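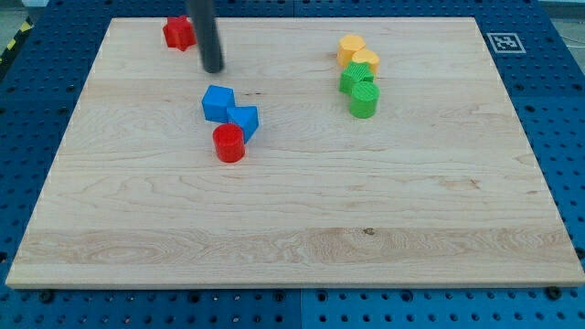

Figure 7.1. The block board with one rod finger above it. Blocks of the same color may touch each other or stand apart.

Home | Contents | Previous | Next | Index

CHAPTER 7
Learning to Push from Language

2 shares | 0 comments

In Chapter 6 the robot received its goal as a pair of numbers, a position on the table. This is convenient for the programmer, but it is not how people give instructions. A person says "move the green star closer to the yellow cylinders" and expects that the listener will find the objects and choose the direction of the push. In the present chapter we study a method which connects such sentences to motion.

The method is called Kvam. It was developed in the Zurkus laboratory and tested on the Travania block set, whose pieces differ only in shape and color. The robot has no gripper. It can only push, and for this reason every task is a task of contact: where to touch the block, and when to stop.

The training set has 396 recorded pushes, and each is paired with one written sentence. A further 233 pushes were kept apart for testing. After training, the policy was given 100 new sentences on the real table. The most frequent error was a push which began correctly and then moved a neighboring block also. We will return to this error in Section 7.4, where the blocks stand in tight groups.

The reader should know behavior cloning (Chapter 4) before continuing. The Cletora simulator is needed for the exercises, but not for the text.

7.1 What a Sentence Leaves Out

Consider the instruction "push the blue cube to the left." If the board holds two blue cubes, the sentence does not determine which one is meant.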